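招募：Lestura 学生机器人小组，家务操作项目，新学期参加者

我们是 Lestura 机器人俱乐部下面的一个学生小组，项目的名字叫 Stunach。从今年春天开始，我们在做一件听起来很小的事：让机械臂在一个普通的家里，把吃饭以后的桌子整理好，把锅里的东西搅一搅，把勺子放回它应该在的位置。现在小组里有同学毕业，所以我们要找新的参加者。中文不是我的母语，如果有句子写得不够自然，请大家原谅，意思不清楚的地方可以写信问我。

这个项目做什么

大学的机器人课里，作业常常是抓方块。方块很好，但是方块没有长柄，也不会和别的东西叠在一起。我们想用真的餐具练习：锅、碗、杯子、勺子。锅的柄往哪个方向，夹爪就要从另外的角度进去；勺子靠在锅边上，拿的时候不能把锅也带走。这些问题在书上写得很短，做的时候却要花很多个下午。
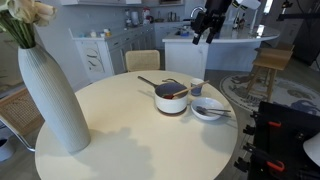
我们的工作分成两个部分。第一部分是遥操作：一个人控制机械臂，完成一个任务，系统把动作和画面都记录下来。第二部分是整理和训练：检查每一段记录，去掉失败得不清楚的，写好标签，然后用它们训练模型。失败得清楚的记录我们会留下来，它们也有用处。这个学期的目标是 300 段合格的记录，并且参加秋天的 Skosov 学生机器人比赛。比赛的题目是“厨房的一小时”，每个队有两次正式的机会。

我们需要什么样的人

操作员：需要耐心，手要稳。不要求有编程的经验。玩过遥控飞机、会弹琴、做过手工的同学，请在信里写一下，我们很想知道。新操作员先练习两个星期，练习期间的记录不放进正式的数据里。

数据整理：需要仔细，能够接受重复的工作。会一点 Python 比较好，不会的话可以在小组里学。每一段记录要看完整，不可以只看开头和结尾。

场景布置：负责准备桌面上的东西，每次换位置、换角度，并且写下来换了什么。这个工作看起来简单，可是如果布置得太整齐，模型就只会在整齐的桌子上工作。所以我们希望找一位平时做饭的人，知道做饭的时候东西一般是怎么放的。

软件：熟悉 Linux，能读别人写的代码（我们的代码有的地方写得不好看，请先有准备）。做过相机标定的同学优先。

一共招 9 个人。高年级、低年级都可以，专业没有限制。去年最好的操作员是学护理的，并且以前没有上过任何机器人的课。 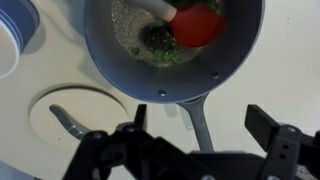 图：搅拌任务，夹爪上的相机看到的锅、绿叶菜和红头的铲子。

搅拌是目前最难的任务。夹爪离锅很近的时候，腕部相机常常只能看到锅的一部分，操作员要同时看两个画面，脑子里把它们合在一起。有的人第一天就习惯了，有的人需要比较长的时间，两种都很正常，请不要因为这个原因不报名。

时间和待遇

每个星期来两次，每次一个下午，具体的时间大家一起商量。考试的那个星期不安排工作。这是学生项目，没有工资，但是交通费可以报销，请把车票留好。完成整个学期的参加者可以得到俱乐部的证明，选了 Choo 实验课的同学还可以用这个项目代替期末的报告，需要提前和课程办公室说明。

安全方面有几条规定，请在报名以前读一遍：机械臂通电的时候，手不可以伸进工作的范围；长头发要扎起来；不可以一个人单独开机；累了就停下来休息，不需要向任何人解释。新的参加者都要先上安全课，六月已经上过一次，在开学的第一个星期会再上一次。

怎么报名

请写一封信，不用很长。写你的名字、年级、想做哪一个工作、每个星期哪几个下午有空。如果你以前做过什么东西，哪怕是做坏了的，也欢迎放一张照片。不需要简历。我们收到以后会请你来看一次实际的操作，你可以自己试一试控制机械臂，然后再决定要不要参加。来试的时候做得好不好，不影响我们的选择，我们主要想看看你喜欢不喜欢这样的工作。

来信请用俱乐部的公共邮箱，标题写“Stunach 报名”。中文和英文都可以。

发布日期：2021年7月4日

分享 9　评论 2

相关内容
Skosov 学生机器人比赛：报名的队伍须知
Choo 实验课：期末报告的格式要求
Lestura 俱乐部六月活动记录
旧零件交换，请自己带袋子

联系我们 | © 2021 Lestura 机器人俱乐部 | 返回顶部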